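工单主题:Ekanayake 合集版电子书更新后章节错位,批注和书评对不上
产品:Comwood 阅读(平板端、网页端)
类别:内容错误 / 同步
状态:已解决,保留观察

用户提交的内容

我在 Comwood 买的是《Bristetti 的女巫》合集版,出版方是 Ekanayake,三部曲合成一本,平板上显示共1146页。二月书架提示有新版本,我点了更新。更新之后第三部的开头跑到了第二部中间,从第780页往后基本没法读:上一页女主角还被关在山里的磨坊,下一页已经在海边参加妹妹的婚礼,狼人那边死掉的二哥又开口说话。我一开始以为是作者故意用倒叙,读了三章才确定是顺序错了。

另外我在这本书里做了将近500条批注,更新后第一部的还在原处,第二部后半本的全部挂在别的句子上。比如我写“这里她第一次承认自己会害怕”,现在标在一段讲怎么炖羊肉的文字下面。

我的书评也受影响。我给三部分别写了书评,合集页面上现在只显示第一部那篇,星级变成了三部的平均分。我给第三部打的是两星,不想让它和第一部混在一起。

已经试过:退出重新登录,删除本地文件重新下载,换网页端打开。三种都一样。

客服第一次回复

您好,情况收到。请先不要再删除本地文件,也不要在第780页以后新增批注。麻烦补充三项信息:
书籍详情页最下方的版本标识;
目录里第二部和第三部的章节标题,按现在显示的顺序抄给我们;
平板端是否打开了“自动合并重复书籍”。

用户回复

版本标识末尾是 r2,更新前是什么我没有记。
目录顺序:第二部第一章到第十四章正常,接着是“婚礼”“盐”“渡口的人”,这三章应该属于第三部,然后又回到第二部第十五章“磨坊”。第三部的目录从第四章开始。
“自动合并重复书籍”是开着的。我早年单独买过第一部,可能和这个有关。

客服内部备注

在测试账号上重现。只购买合集版、关闭自动合并,更新到 r2 后,目录同样错位,说明章节顺序的问题在文件本身,和用户的设置无关。比对 r2 与旧版:Ekanayake 重新上传时,第三部前三章的排序号与第二部第十五至十七章相同,阅读器按文件名先后处理,就插到了前面。正文没有缺失,字数一致。
书评合并是另一个问题。用户名下有第一部单行本和合集两条记录,自动合并把它们当成同一本书,第二、第三部的书评被隐藏,没有删除。
已把章节问题转给 Ekanayake 的文件组,书评问题转给书架组。

客服第二次回复

问题分成两部分处理。
章节错位是出版方上传的文件有误,需要对方重新提交。等待期间我们可以把您的合集退回旧版。请在书籍详情页点“更多”,选“历史版本”,选择 r1,下载完成后关闭这本书的自动更新。
书评方面,请到“设置—书架”关闭“自动合并重复书籍”,再到“我的书评—已隐藏”里查看第二、第三部的两篇是否还在。如果在,先不要点恢复,等我们把记录拆开。

用户回复

r1 下载好了,“磨坊”后面接的是“磨坊之夜”,顺序对了。两篇书评都在已隐藏里,第三部那篇的段落空行没有了,文字没少。
批注还是错的。退回旧版以后,第二部后半本的批注仍然挂在炖羊肉那一段。
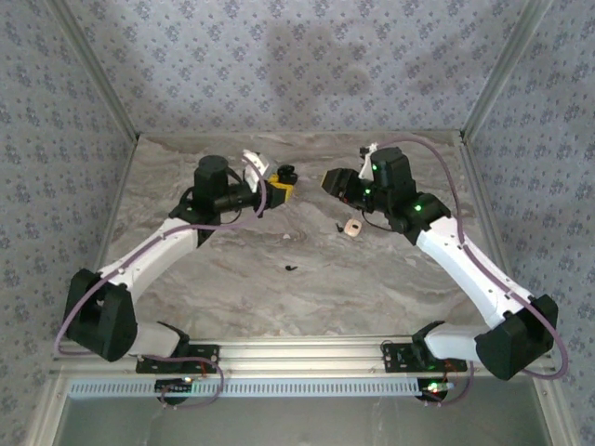

退回旧版以后,批注为什么没有跟着回到原来的句子上?

批注的位置是单独保存在云端的,打开 r2 时系统已经按新顺序重新计算过一遍,退回 r1 只换了正文文件,云端的位置记录没有一起退回。需要我们在后台把位置记录恢复到更新之前,再由您的平板重新同步一次。

客服第三次回复

批注位置记录已恢复到更新前的状态。请按下面的顺序操作:
一、在平板端关闭 Comwood 阅读,网页端也退出登录。
二、连接无线网络,只在平板端登录。
三、打开合集,停在第一页,等右上角的同步标记消失。
四、跳到第二部第十五章,检查两三条批注的位置。
五、确认无误后再登录网页端。
如果第四步发现位置仍然不对,请直接退出,不要手动移动批注,手动移动过的会覆盖云端记录。

用户回复

按顺序做了。第二部第十五章到结尾的批注都回来了,“这里她第一次承认自己会害怕”现在标在她把石头放回矿井那一句,是对的。
有两条不见了,都是更新之后我在错位的章节里写的,内容是抱怨剧情接不上。不用找回。
还有一件事顺便问一下:我平时用 Brerum 阅读器看书,这台机器上个月一直没联网,里面还是旧版文件。现在联网会不会又把批注弄乱?

客服第四次回复

Brerum 阅读器联网后会先上传本机的阅读进度,再下载云端批注。您的机器里是 r1,和平板端现在的版本一致,位置不会被重新计算。联网前请在阅读器上关闭这本书的自动更新,它和平板端的开关是分开的,要各关一次。阅读进度可能会跳到较早的一页,选“保留最远位置”即可。

书架组补充

单行本与合集的记录已经拆开。三篇书评分别归到第一部、第二部、第三部的条目下,合集页面会并列显示,不再取平均分。第三部的星级已恢复为两星。段落空行丢失是隐藏书评时的格式处理造成的,原稿还在,已重新发布。

用户回复

书评看到了,三篇都对,空行也回来了。Brerum 上联网正常,批注位置没变,进度按你们说的选了最远位置。
合集的新文件出来以后会通知吗?我现在读到第三部第九章,不太想中途再换版本。第三部我给两星,主要是前半本拖得太久,女主角有整整六章没有用过法术,和这次的错位没有关系,书评不用加任何说明。

客服第五次回复

Ekanayake 已确认会重新提交,版本标识将是 r3。上架后书籍详情页会出现提示,您关闭了自动更新,所以不会自行下载,读完再换也可以。从 r1 直接更新到 r3 时批注位置按原章节对应,我们已在测试账号上用对方的送审文件试过,第二部和第三部的批注都在原处。
您的书评保持原样,没有附加说明。

处理记录

章节错位:出版方文件排序号重复,退回 r1,等待 r3。
批注错位:后台恢复位置记录,已由用户确认。
书评合并:拆分记录,关闭自动合并,已由用户确认。
r2 已停止推送,已下载 r2 的其他读者会在书架里收到退回旧版的提示。
本工单在 r3 上架后关闭。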